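Want to help us write the house rules for robots?

Hi, I'm Imelda and I look after safety and good practice at Estico, where we teach two-armed robots to handle ordinary things - tripods, boxes, bits of cable, whatever's on the shelf. We've got a draft rulebook for people who work next to them, and I'd love 17 people who've never seen it to come to Ulluncombe in May and pick holes in it!

You don't need any robot experience (really, the less the better). You'll read a rule, watch a task being done, then tell us whether the rule made sense. How close is too close? Who gets to say stop, and how loudly? When may you reach in for something that's been dropped? 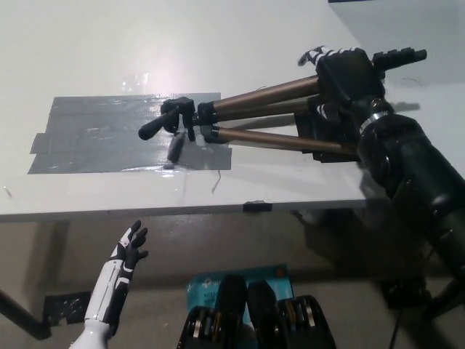
My own bugbear is the handover rule, which currently runs to 2 pages and still doesn't say when the person should let go. Krystyna Krawczyk wrote most of it and she'd be the first to tell you it needs a good kicking - so please be blunt with us.

Sessions are on a Tuesday, starting at 10 in the morning, with lunch and travel paid. You must be over 18, happy to stand for a fair bit of the day and able to read a page of English. Closed shoes please, long hair tied back, no dangly scarves or lanyards. You can drop out whenever you like and you'll still get your lunch.

To put your name down, ring the Estico front desk and ask for me or Amado Catacutan. Tell us what you do for a living and anything you can't eat.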